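Two Arms, One Parcel: Our Robotics Project Report

Neelam Prajapati and Ketsara Chaimongkol
Dunstan Robotics Club, senior project group

What we wanted to do

Our project is called Drarari, and the goal was to get a two-armed robot to handle a parcel the way a person would at a kitchen table. One hand steadies it, the other hand does the fiddly part. We picked parcels because everybody has opened one, and because they are surprisingly hard! A box from the mail is never quite the shape you expect. It can be soft in one place and stiff in another, and the tape always seems to run right where you wanted to put a finger.

Last year's group, Nerard, worked with a single arm and plain wooden blocks. Their report was a huge help to us, especially the part on calibrating the joints, and we reused most of their startup checklist. Adding a second arm changed nearly everything else, though.

How we taught it

We didn't write out each movement by hand. One of us drove both arms through the task while the computer recorded the joint positions and the camera views, and then we trained a model on those recordings. Ketsara was by far the better driver. She has a very light touch, and her runs were so smooth that we ended up using them as the standard for everyone else in the club.

By December we had nearly 2000 recordings saved. A lot of them were short, and we threw out the ones where an arm stalled or the driver got confused about which hand was which (mostly Neelam, early on). 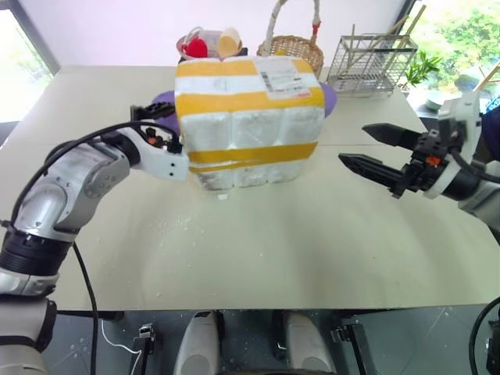
Holding a parcel still took us much longer than we planned. With a single arm, if you push too hard on one side, the whole thing slides away from you. With two arms you can brace it, but then the arms have to agree on how hard to press. Our first model pressed like it was trying to win an argument. We fixed that by lowering the grip force limit and by adding recordings where the driver came in slowly and stopped as soon as there was contact.

Labels and tape were the other big lesson. Shiny tape reflects the light differently all afternoon, and the model got noticeably worse after 3 p.m. when the sun moved. We started recording at different times of day – an easy change that we wish we had made at the start.

Results

For our final test we ran 22 trials with parcels the model hadn't seen in training. It got a steady hold on most of them. The failures were nearly all tall, narrow packages that tipped before the second arm arrived. We were so happy with this! In our first test back in the fall, it couldn't finish even one.

We also showed Drarari at the Grelstead open house, where the younger kids kept asking for it to go faster. We kept it slow.

What comes next

Next term we want to work on tipping, probably by having both arms arrive at the same moment. Neelam would also like to try a softer fingertip material, and Ketsara is writing a driving guide so that new members can make good recordings in their first week. The recordings and our notes are on the club's shared drive, in the Drarari folder, and anyone in the club is welcome to build on them.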